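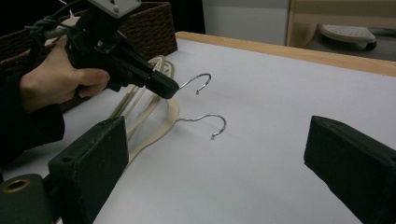
4 Setting up the Pristard round timer in your boxing gym

1. Fix the timer on a wall where both corners can see it. Keep it away from the heavy bags.
2. Connect the power cable and wait until the display shows three lines.
3. Hold MODE and enter the club code. For new units this is 769.

Note: If the display shows 1049, the bell is not connected. Switch off, push the plug fully in and start again.

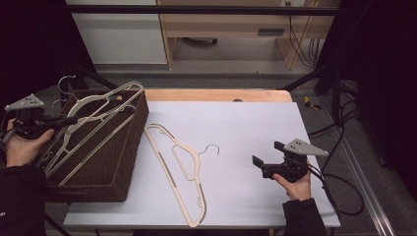
The chest belts for the heart rate sensors must be dry before you pair them with the timer. Rinse them in cold water after sparring and never put them on a radiator. A plastic hanger with a metal hook, like the cream ones here, is good for this – lay the belt over the bottom bar with the sensor removed.

4. Press PAIR and hold the sensor near the timer until you hear a short tone.
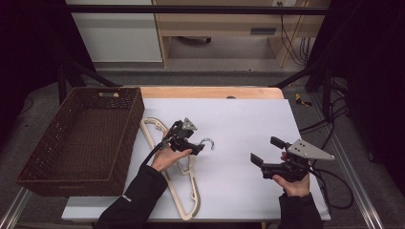 5. Choose the length of the rounds. Amateur and professional settings are saved separately, so check both.
6. Press TEST. The bell rings once, and the warning lamp goes on for the last seconds of the round.

Caution: The bell is very loud. Do not stand directly under it during the test.

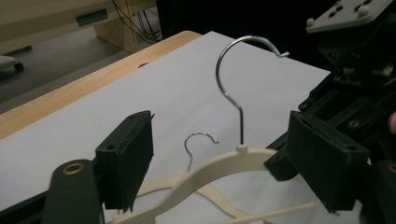 Juvau, April

Changes in this edition: step 3 was corrected after a remark from Ditte Hedegaard at the Skov boxing club. Older units keep their old code. For spare belts please write to Asger Hafstein at Gakutport.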